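Search posts Search

1/ Finished wallpapering the box room in November, so here are my notes while I still remember them. The house is in Cludindale, a terrace with no straight walls. I'd never papered before.

2/ Stripping took longest. Four layers in places, and the bottom one had been painted over. A hired steamer got most of it off. The last bits came away with warm water, washing-up liquid and a wide scraper.

3/ Fill, sand, wipe down, then size the walls. I skipped the size on the first wall and the paper grabbed before I could slide it. Did the other three properly.

4/ Corners. Don't try to wrap a full width round an internal corner. Cut it so a small strip turns onto the next wall, then hang the next piece over that -- and use a plumb line, because the corner won't be true.
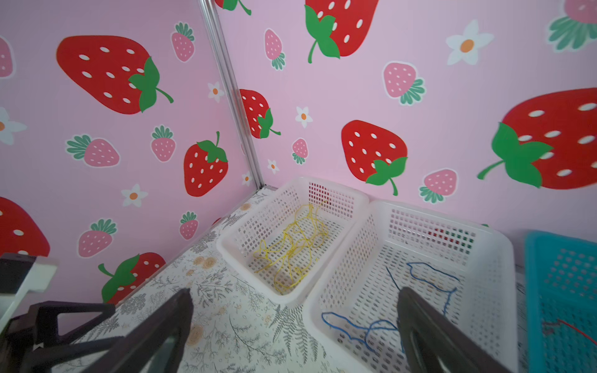

Strawberry print, metal strip up the corner.

5/ Pattern repeat matters more than the price per roll. Mine was a big repeat from Bodnár and I lost a good chunk off every drop. Work out the drops first, then buy one roll extra from the same batch. I spent 157 pounds in all, paste included.

6/ Paste the wall if the label says so. It's quicker and you don't need the long table. Ollus do a ready-mixed tub that was fine, though it skins over if you leave the lid off during lunch.

7/ Small busy patterns are kinder to beginners. A leafy print with thin lines hides a slightly wrong join. A stripe hides nothing.

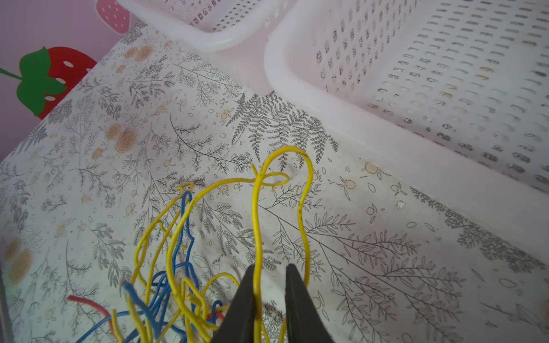

THINGS I'D BUY AGAIN

8/ A proper paperhanging brush, a seam roller, and snap-off blades. Change the blade every couple of cuts. Damp paper tears as soon as the edge goes dull.

9/ Things I wouldn't: the Govau plastic smoother (left marks) and the cheap plumb bob. A heavy nut on string did the same job.

10/ For the sockets, power off at the board, loosen the faceplate, paper over, cut an X and trim behind. Let it all dry before the power goes back on. 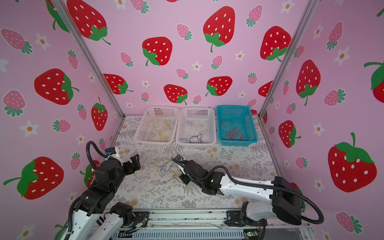
Pink strawberries again, with some loose cables.

11/ Bubbles mostly went down overnight. Two didn't, so I slit them and put paste in with a small brush. The landing is next, and that one's getting paint.

1,043 likes 200 shares

Contact | Copyright | Back to top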